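About Cavance

Cavance is a stationery and pen repair shop in Dradmont. We sell fountain pens, bottled ink, paper and notebooks, and we fix pens that have stopped writing. The shop opened as a counter at the back of the Frimpong print works and moved to its own rooms on Gumska Street when the print works closed.

We stock inks in 200 colors. Most can be bought by the bottle or as a small sample vial, so you can try a color before paying for a full one. Our own notebooks are sewn in the back room from paper that takes wet ink without feathering. They come in 2 sizes, lined or plain.

Repairs make up a good part of the work. We replace sacs and seals, straighten bent nibs and clean out pens that have been sitting in a drawer with dried ink in them. You can bring a pen to the counter or mail it in. We look it over first and send you a price - if you decide against the repair, we return the pen and charge only the postage.

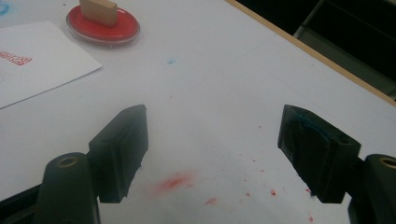
Ink on black, white tabletop.

We also run classes. The beginner handwriting class meets for 2 hours in the evening and all materials are included. There is a separate class on nib care, where people bring their own pens and learn to flush and fill them. Classes stop in June and start again in the fall.

Schools and offices can order from us on account. We keep a list of what each customer buys, so repeat orders are quick. Large paper orders are cut to size here and usually go out the same week.

The shop is at 1220 Gumska Street, next to the post office. There is parking behind the building, and the rear door has a ramp. Repair drop-off closes half an hour before the shop does. If you are coming a long way for a particular ink or nib, please call first and we will set it aside for you.

Shop - Repairs - Classes - School and Office Orders - Contact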